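Desk tray - keep it or lose it?
Posted in Home Office > Small Desks

erkthorpe_jea
Trying to settle what stays on the work table. Pens and scissors go in the pink tray, calculator on the raised shelf.
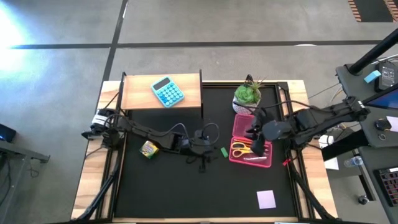
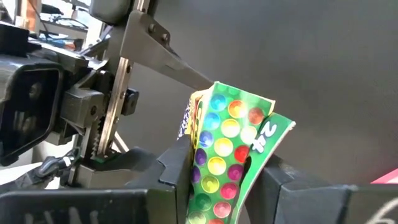 I have over 200 sticky notes in a drawer and still run out of places to put one.

korico4
Lose the tray. Scissors in a drawer, pencil in a cup.

lavent_200
Disagree. A cup tips over - a tray doesn't. I'd move the plant before the tray.

erkthorpe_jea
Plant stays. I'll try the crayons in the drawer until Wednesday.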